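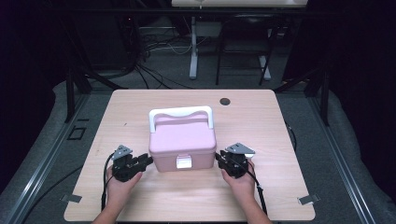 # Comparing two sets of hand-held gripper jaws

This page explains how to run a side-by-side test of two jaw types on the hand-held grippers. We wrote it after choosing between the Gedix jaws and the Masri jaws in March, and it should work for any pair that fits the same mount. Plan on one long afternoon for each set.

## What you need

- A left and a right gripper, with cables and brackets
- Both sets of jaws
- A table fixed to its frame so it can't slide
- A box with a handle and a latch
- A laptop running Plandari, or whatever you use to record
- A log sheet

Pick a box with smooth sides. A rough cardboard box is easy to hold with nearly any jaw, and the results will come out the same for both sets. A plastic carry box with rounded edges is harder to hold from the sides, and the latch gives you a second, finer task.

## Set up

1. Mount the first set of jaws on both grippers. Tighten the screws by hand, then a quarter turn more.
2. Check that each bracket sits square on its gripper. A crooked bracket will throw off the position readings.
3. Run the cables down and away from you. Leave enough slack to reach the far edge of the table with either hand.
4. Open and close each gripper a few times and watch the jaw width in Plandari. It should return to zero when closed. If it doesn't, run the zero step again.
5. Put the box near the middle of the table, latch side toward you.

Mark the starting spot with two small bits of tape. Put the box back on the marks before every trial.

## The three tasks

**Side lift.** Press one gripper against each side of the box, lift it a hand's width, hold for a slow count of three, and set it down. Keep the jaws closed so that you are pushing with their outer faces.

**Handle lift.** Close one gripper on the handle, lift the box, and set it down on the marks. Switch hands halfway through the set.

**Latch.** Steady the box with the left gripper and open the latch with the right. Close it again before you let go.

Do 100 trials of each task with each set of jaws. Take a break when your wrists get tired, and write the break on the log sheet. Tired hands drop more boxes, and you want to be able to find those trials later.

## Scoring

Use three marks only: clean, slip, and fail. A slip is any trial where the box shifts in the jaws but the task still gets done. A fail is a drop, or a trial you had to give up on. Melahat Sönmez scored our trials from the recordings while a second person scored them live, and the two sheets disagreed on 11 trials, all of them side lifts. We went with the recordings.

If you change the rules partway through, start that task over.

## What we found

The Masri jaws were better on the side lift. Their pads are softer and they gave a little against the curved edges, so the box stayed level. The Gedix jaws slipped more often there but were clearly better on the latch, where the thinner tips could get under the edge without pushing the whole box back.

On the handle lift we couldn't separate them.

We kept the Masri jaws for general use and swap in the Gedix pair for small parts. With practice trials and restarts, the full comparison came to 1,075 recordings.

## Common problems

**The jaw width drifts during a session.** Zero the gripper again after each task.

**The cable pulls on your wrist.** Move the laptop closer, or route the cable off the side of the table instead of the front.

**The box slides on the table during the latch task.** Press down slightly with the left gripper. Don't add a rubber mat unless you use it for both sets.

**Pads pick up dust.** Wipe them with a damp cloth between tasks and let them dry. The Pledwood cleaning spray left ours slick, so we stopped using it.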